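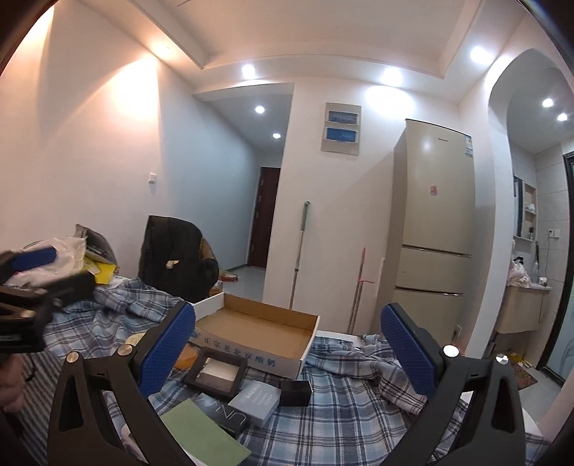 Hand-held grippers over the plaid cloth, with the empty yogurt carton waiting in the middle.

Visit to Fetach, 1st August

Our study group was invited to spend an afternoon with Fetach, a small company which teaches robots household work. I had expected a hall with a fence and yellow lines on the floor. The address was a residential building, and we left our shoes at the door. There were five of us, and with the staff we filled the hallway completely.

Our host was Juwita Setiawan, who organizes the recordings. She explained that the company has two methods of showing a task. The first is remote control, where the operator sits at a pair of leader arms and the robot arms copy every movement. The second is by hand: the operator holds a gripper like a tool and does the task with it directly, while a camera on the gripper records what happens between the fingers and behind them. In the apartment they use only the second method. The remote control station is at their other location, called Sovden, and we went there afterwards by bus.

The task of the day was tidying. Small things lie on a cloth in no special order, and the operator must put them into an open carton, one by one. The fingers are black with blue pads on the inside, and the pads are the part that touches the object. Kieran Clegg, the operator, worked with one gripper in each hand. He has done this work since February and he moves quite slowly. I asked if he was slow for the visitors. He said no, this is his normal speed, and when he goes faster the recordings are returned to him.

It interested me how much of the apartment comes into the recording. The lights in the ceiling, the refrigerator, a jacket over a chair, all of it is behind the work. I asked whether it would be better to have a plain grey background. Ms. Setiawan answered that they tried a plain room at first, and the robot trained from it was confused in a real kitchen. Now they leave the rooms as they are and move to a new apartment when they have enough from the old one.

Then we were allowed to try. Each of us had 6 attempts with a flat box. This was harder than I can describe. My own fingers wanted to help all the time, and the first rule is that only the gripper may touch the object. A thin box lying flat is the worst case. You must tilt the gripper, push one pad under the edge and close before the box slides. I succeeded in two of my attempts. Nabila Entili from our group succeeded in five and was offered a job as a joke (I think it was a joke).

A session lasts 30 minutes and then there is a compulsory pause. Arnel Baluyot checks the recordings the same evening. He showed us on a laptop how he marks the beginning and the end of each grasp. An attempt where the object is dropped and picked up again is kept, with its own label. He said the robot needs to see how a person corrects a mistake. If the operator's hand covers the camera, the recording is thrown away. On the day before our visit he had thrown away 22.

At Sovden the feeling was quite different. Vitalii Hnatiuk let us sit at the leader arms and move a sponge from one tray to another. With remote control you do not feel the weight of the object, and I closed the gripper much too hard. On the other side, the robot can never be shown a movement that its own arm is not able to make. With the hand-held tool this happens often, and Mr. Hnatiuk said a part of those recordings must be filtered out later. He prefers the leader arms for heavy things and the hand-held grippers for everything on a table.

We had no time to ask about prices, and the question of whose apartments are used was answered only in general words. Coffee was served at Sovden at four o'clock, with very good date squares.

The next visit of the group is to Harahap, where they sort returned parcels. Please wear closed shoes for that one. Whoever needs a ride from Dumgate station should write to Nabila.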